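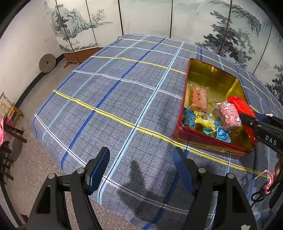 Page 2 of 77

Sunday afternoons in December are for old adventure games, at least in my house, and this year I finally went back to Drestau. I first played it on my cousin Marites Castillo's computer, the two of us squeezed onto one kitchen chair and arguing over who got the mouse, and I have been putting off a replay for ages in case it had gone sour on me. It hasn't!

If you never met it, you play a ferry clerk in a harbor town called Belmonte, and most of the game is talking to people who would much prefer you went home. There is a murder in there somewhere (chapter 4, if you're quick), but I had forgotten how long it lets you just poke around, reading ledgers and annoying the harbormaster. The writing is so much funnier than I remembered – I must have missed half the jokes as a kid.

The puzzles are another matter. I got stuck on the bell tower for two whole evenings and had to message Kristine Javier, who remembers everything, and she wrote back one word: "rope." I had the rope. I had tried the rope on every single thing in that tower except the bell, and I'm still a little sore about it.

I finished with 470 points, which the game calls "Respectable," and I'll take it. Marites says she once got "Distinguished," and I have my doubts, but she has promised to come over after the holidays and show me the ending with the lighthouse keeper. I've only ever seen the sad one. Next I think I'll try Zendale, if I can get the sound to work.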